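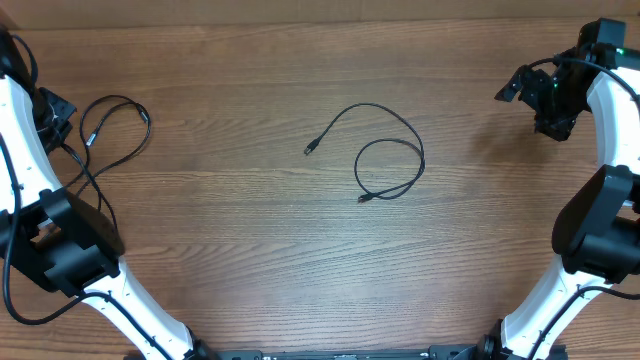 Coiling and Storing Thin Cables Without Kinks

Last revised July 2021

This page covers cables up to 11 mm in outer diameter: USB leads, patch cords, instrument leads and light power cords. Heavier cable needs a larger bend radius and is treated separately in the Girnasthorpe workshop notes.

Why cables kink

Each time a cable is wrapped in the same direction around a hand, it picks up one full twist per turn. The twist stays in the jacket and the conductors. When the cable is pulled out straight, the twist collects at the weakest point and forms a small loop. Pulling that loop tight bends the conductors past their limit. The over-under method alternates the direction of twist so that the total is zero.

What you need

A clear, flat surface longer than your forearm
Hook-and-loop ties, one per cable
A lint-free cloth
Adhesive labels and a fine permanent marker

Step 1. Remove existing twist

Unplug both ends. Hold one connector and let the rest hang free, from a stairwell if the cable is long. Wait until it stops turning. For short leads, lay the cable out and run the cloth along it from the middle toward each end, letting the free end rotate.

Do not skip this step on a cable that has been wrapped around a hand or an elbow for years. The old twist will fight every loop you make.

Step 2. Make the first loop (over)

Hold one connector in your left hand with the plug pointing toward you. Slide your right hand along the cable, bring it back to the left and roll the cable slightly between thumb and forefinger so the loop lies flat. Suit the loop size to the jacket. For a 3 mm lead, 100 mm across is enough.

Step 3. Make the second loop (under)

Turn your right hand so the thumb points away from you. Take the next length of cable and bring it back so that the running end passes behind the loop. It should lie flat against the first one with no pressure from the fingers.

Step 4. Alternate to the end

Repeat steps 2 and 3. Keep all loops the same size. If one stands up from the rest, undo it and check which way the previous loop went. Two overs in a row is the usual cause.

Step 5. Tie and label

Fasten the tie at one point only, snug but loose enough to slide. Do not wrap the tail of the cable around the bundle. Write the length and connector type on the label and place it 50 mm from the plug.

Storage

Hang coils on a wide peg or lay them flat in a shallow tray. A nail or narrow hook will dent the jacket over time.

Common faults

Knots on payout: a connector has passed through the loops. Hold the outer end when uncoiling.
Coil springs open: twist was left in at step 1.
Sticky jacket: wipe with mild soap and water, then dry fully before coiling.

Text by Emil Bachmann. Corrections to step 3 by Nisreen Bitar.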